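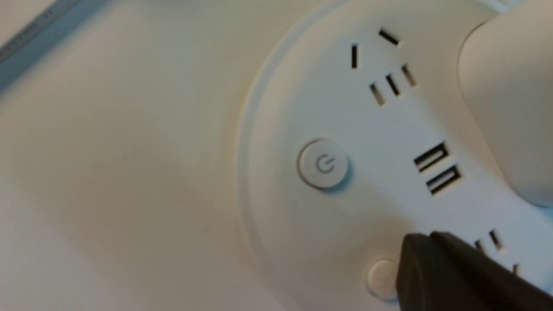 Stituson Makers' Club – Equipment Pages

Round Power Hub (Kerkum)

Okay, so this is the one everybody asks me for, and I finally got tired of answering the same messages, so it has its own page now. I'm Jeptoo Rweyemamu and I look after the small electrical stuff at the club.

The hub is a round white power strip that sits flat on a table instead of trailing along the floor. I bought the first one for myself, used it at home for a month, liked it way too much and talked the club into getting its own (sorry, budget!). We have 2 of them on the shelf for loan and they go out to members for evening classes, craft tables, repair nights, whatever you've got.

What I like about it: people can sit on all sides of the table and everyone gets a fair shot at a plug. With our old long strip from Golari, whoever sat at the end was always reaching across somebody's soup or somebody's sewing. The finish is smooth plastic, so glue and tea wipe right off if you get to them the same evening.

What I don't like: chunky chargers. If you bring two big square ones they'll fight each other, so pack slim ones if you can. And please don't run a heater or a kettle from it. I mean it. Those go straight into the wall.

The cord is 15 feet, long enough to get from the middle table to the side outlets in the Nyamweya room with a bit left over. Tape it down where people walk. Tape is in the drawer under the sign-out sheet.

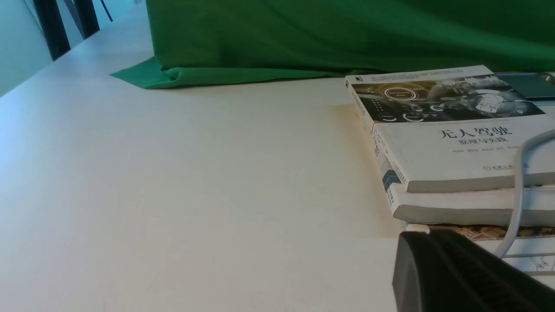
White table with green cloth and books

Borrowing works the same as for everything else. Write your name on the sheet, leave a 200 shilling deposit in the tin, and bring the hub back within two days. Need it longer? Message me first and I'll almost always say yes, unless it's July, when the summer classes grab everything with a plug on it!

Before you hand it back, wind the cord loosely (no tight knots around the body, please, that's how we lost the last one) and give the top a wipe with a dry cloth. If an outlet feels loose or smells odd, unplug it, stick a note on it and leave it on my desk. You won't be charged, I'd just like to know.

Spare extension cords and travel adapters are on their own page.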